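Subject: Re: [flumside-supporters] Second leg, coach and the usual moaning
From: Felista Koech
Date: 28/04/2022

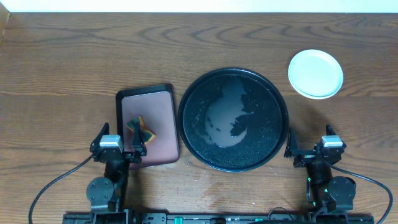
Trays on the table

Hi all,

Sorry for the slow reply, I've been going back and forth with the coach company and only got a straight answer out of them this morning. Njoroge wrote:

> Two things. First, is the coach to Tonow definitely running? I've had
> three people ask me and I keep saying yes with more confidence than I
> feel. Second, am I the only one who thinks we threw away the first leg?
> We were 2 up at the break and playing the best football I've seen from
> us all season, and then we sat back and let Kinyua come at us for
> forty minutes. A one-goal lead to take to their place is not enough.
> They score there every week. I'd start with five at the back and I
> don't care who calls me boring.
>
> Njoroge Kimaro

OK, coach first. Yes, it's running! It leaves from the parking lot behind the Dreva ground at noon, and please be there by quarter to, as the driver has told me twice now that he won't wait. We have a few seats left, so if you've got a brother-in-law who has been making noises about coming, now is the time to get him to commit. Pay me or pay Njoroge, but tell both of us, because last time we had two lists and neither one matched the people on the bus.

Tickets are a separate thing. Tonow Park only gave us 302 for the away end (we asked for 500, and I thought that was pretty modest) and they have to be picked up before we leave. You can't buy one at the gate. I asked, then I called back and asked somebody else, and got the same answer in a ruder tone.

Now, the football. Njoroge, I love you but I can't go along with five at the back. We tried it in the league game up there in the fall and spent the whole afternoon kicking the ball straight back to them. Their wide players had all the room in the world, and our poor striker was so far from everyone else he might as well have been on the coach with us. I do agree the second half of the first leg was hard to watch. But I don't think the players decided to sit back. I think they were tired! It was the third game in eight days and you could see it in the midfield, they were arriving half a second late to everything. The goal we gave up came from exactly that, a loose ball that we'd have won easily in the first half hour.

They've had a full week off now. So I'd keep the same eleven and the same shape, and make the changes earlier. Bring on fresh legs at the hour mark, before the trouble starts. He always waits until the 75th minute and then throws on two at once, and everybody spends five minutes working out who they're supposed to be marking.

And we're ahead! I keep having to remind people of this. Before the first leg I'd have taken a draw and gone home singing. There were 1,529 people in the ground that night, the most we've had for a cup game in years, and from the faces on the way out you'd think we'd been knocked out. A draw up there puts us in the final in June. Kinyua have to come out and attack us at some point, and when they do there'll be space behind them. Their left back goes forward and doesn't come back in any kind of hurry. We got both of our goals down that side.

What does worry me is set pieces. They have that enormous center half who goes up for every corner, and we didn't pick him up properly once. He put one over the bar from six yards when it looked easier to score, and I don't think he'll be that kind to us again. If I were doing the training this week it would be corners, corners and more corners.

A couple of other bits. Whoever left a blue scarf and a pair of reading glasses on the coach after the quarterfinal, I have them in my hall closet, please come and claim them. And bring a jacket, the away end has no roof and the wind comes right across the field.

If I've missed any questions, write to me off the list so we don't fill up everyone's inbox.

See you at the parking lot,
Felista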